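Bench notebook, September
Job: Keane unit, page 82 in the big binder

Good morning at the bench! I finally got under the Keane and it is a much nicer piece of work than I expected from the outside. Spent the first hour with a flashlight and a mirror, no tools, which I can recommend to anyone picking this up after me. There is so much packed in around the bellows (I'm calling it the bellows until I find the right word in the parts list, the Otine copy says "cover, ribbed" and leaves it there) that you want to know where everything is before a wrench goes anywhere near it.

Cleaning first. Brush, then rag, then the brush again for the grooves. The grooves hold on to everything. Worked from the top down so the crumbs of old grease didn't land on parts I had already wiped. Used the soft brush from the Lungate drawer, please put it back there, it's the only one left that doesn't shed.

Bolts on the yellow bracket: went over the heads with a rag and checked that a socket seats properly on the hex one. It does. Didn't loosen anything today. I want the torque figures from Prostbridge before I do, and they are sending the sheet under order 3395. If it shows up while I'm out, clip it inside the binder cover.

Springs and clips next. I love this part. Whoever laid this out had patience and very small fingers. They sit back in a recess and I could only get at them with a cotton swab on a stick, so it was slow going, but I got along the row by lunch. Do NOT pull on the wire loops to see what moves. I was tempted too.

The band and the round piece tucked under the bellows are what I'm keenest to get into. There's a gap in the band and I'd like to know if it's meant to be there. The drawing on page 9 is too faint to tell. Will ask Prostbridge for a clean scan. 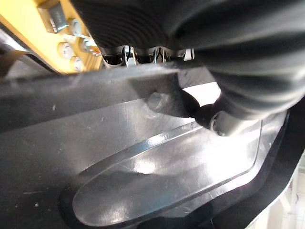 Looking up under the ribbed cover: yellow bracket at left, springs and clips in the recess, silver band at right.

Left to do:
feeler gauge on the band gap, write the number here
compare with the spare from Lungate, if we still have it
new swabs, the box of 100 is nearly gone
label the bracket bolts before they come out

Back on it after 2. Bring the good flashlight, the small one is dying.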